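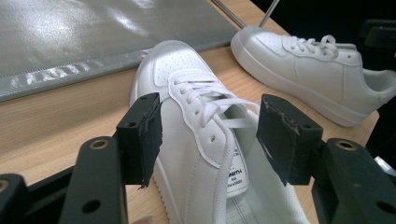

White trainers. I have opinions and a free evening, so this will go on a bit.

Every spring the same advice comes round. Bicarb and vinegar paste, leave in the sun, "good as new". I've tried it on three pairs now and I'd like to know who is getting good as new, because I'm getting a crust in the perforations.

Those little holes over the toe are the whole problem, if you ask me. Smooth leather wipes clean with a damp cloth. Then you've got rows of tiny holes, and whatever you put on the leather goes straight down them and dries there. Paste is the worst thing you could choose.

Piret Kairys swears by a cocktail stick. One hole at a time. I did ask how long it takes her and she said "a film". Per shoe. I'm not doing that.

Then there's toothpaste. It's a mild abrasive with mint in it. You're sanding the finish off a leather shoe and then saying it looks brighter. Of course it looks brighter, you've taken the top off. Come back in June and tell me how fast it's picking up dirt.

The Mollon kit, since three of you asked. £14 for a brush, a cloth and a bottle of something that smells exactly like washing-up liquid. The page says 2,406 happy customers. Happy compared with what? Had they tried washing-up liquid?

I had washing-up liquid. I did the left shoe with the kit and the right shoe with one drop in a bowl of lukewarm water and an old nail brush. Put them by the back door and asked the household which was which. Nobody could tell. My son thought I'd bought new ones, so I'll give the whole method a point for that, but it's the same point for both.

Fair's fair, the Mollon brush is decent. Stiff enough for the sole edge and not so stiff it marks the upper. If they sold the brush by itself I'd shut up.

Laces next. Take them out. Every guide says it and everyone skips it, me included, until I saw the state of the tongue underneath. The dirt sits in the crossings where the laces lie flat over each other, and you can't get a brush in there.

But then the guides tell you to bleach them and I'm not having that either. Did it once with a pair of flat white ones and they went yellow at the folds. Put them in a sock, tie the top, in with the towels at 40. Done. If they're still grey after that, new laces cost less than the bleach.

Relacing: I can never get flat laces to sit flat all the way up. There's always one row with a twist in it and one end longer than the other. Vija Rimkutė posted a clip of herself doing a pair in under a minute and I've watched it 8 times and still don't see where her left hand goes.

Creases. Now we get to the real nonsense. Damp flannel, hot iron, shoe stuffed with socks, "irons the creases right out". Leather bends where your foot bends. You could iron it flat at 7 in the morning and it'd be back by the time you got to the bus stop. And you've put a hot iron on glue and stitching for that.

Plastic crease guards, same family. I wore a set from Prustberg for one trip round the shops and took them out in the car park. Like having a yoghurt pot over your toes.

A few soft creases on a white leather shoe look fine. It's been worn. It's a shoe.

Protector spray I'm undecided on, which for me is practically a recommendation. Water does bead on it for a bit. Whether it does anything for mud I can't say, I've never managed to get the same mud on both feet.

Someone's asked about the washing machine. For canvas, all right, if you must. For leather, no. I know your cousin does it. Ask to see the inside of your cousin's shoes, where the lining meets the heel.

And stitching! Always the last place to come clean. Along the side seams and down the edges of the lace panel, the thread holds on to grey long after the leather's white again. Soft toothbrush, go along the line of the stitches and not across, blot as you go. It's the only fiddly bit I'd say is worth your time.

So, my full list of equipment: bowl, one drop of washing-up liquid, nail brush, soft toothbrush, old tea towel, newspaper stuffed in the toes overnight. Not on the radiator.

If anybody's got a picture of a bicarb pair taken a month later, in daylight, no filter, send it over. I've been asking since last year and so far I've had one, and it was of slippers.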